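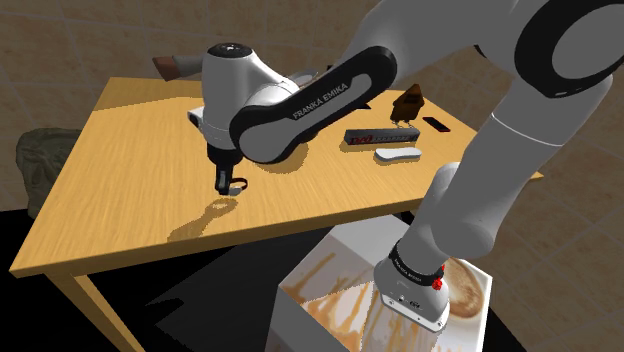

Page 11

Setting up your Plorkero stovetop coffee maker

Welcome to the good bit! Once the Plorkero is put together it will make you a small, strong pot in the time it takes to find your slippers, and the first set-up is easy. You'll need a clean tea towel, a jug of fresh water and some cheap coffee you don't mind throwing away.

1. Unscrew the top chamber from the base. Hold the body, never the handle.

2. Wash all the parts in warm water with no soap, and leave them on the tea towel to dry.

3. Check that the rubber ring sits flat under the top chamber. If one side lifts, press it back with your thumb and go round once more.

4. Fill the base with cold water to just below the valve.

CAUTION: Never fill past the valve. It lets out steam if the pressure climbs, and it can't do that under water.

5. Drop in the funnel and fill it with ground coffee. Level it with a finger but don't pack it down (tempting, I know).

6. Screw the two halves together firmly and set the pot on a low heat, with the handle well away from the flame.

7. When you hear it gurgle, take it off the heat. The whole brew takes nearly 8 minutes the first time -- a bit less once you've got to know your hob.

8. Pour this pot away, let everything cool, and do the same again twice. The fourth pot is yours, and it's lovely.

CAUTION: The metal stays hot long after pouring. Don't open the pot until it has cooled fully.

Note: The 6-cup model makes six small cups, or two proper mugs topped up with hot milk. Chenxi Qian at our Flendcombe workshop likes hers with a pinch of cinnamon in the funnel -- do try it in December.

Note: If water leaks from the join, the ring is usually to blame. Spare rings come in packs of two, and the order form is on the inside back cover.

Cleaning and storage are on the next page.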